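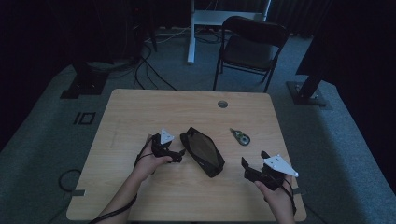
I sell light wood desktops under the name Nosholm, and the same questions land in my inbox every week, so I wrote my answers down!

**Will every top look the same?**

Nope. The grain does what it wants. Mostly you get fine lines running along together, and then somewhere they bend into a little arch. I like those spots (I'd put my coffee right next to one), but if you want a perfectly plain top, the painted Karulico is the one to get.

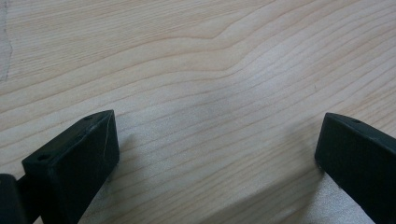
**I found a pale streak. Is my desk ruined?**

Probably not! Wipe it with a damp cloth first, because plenty of streaks are just residue. If it stays, email me a picture in daylight and I'll tell you what I'd do.

**What can I clean it with?**

Lukewarm water and a drop of dish soap, then dry it right away. Please, no scouring pads.

**Does a zippered pencil case scratch it?**

The fabric is fine. It's the metal pull that worries me, so lift the case instead of sliding it.

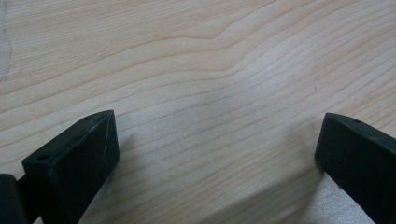

**Can I sand out a small mark?**

On the Grullska, yes, lightly and with the grain. Leave the Beneš alone, the veneer is too thin for that.

**How long does a replacement take?**

Up to 10 working days. Cable grommet caps go out faster, they fit in an envelope.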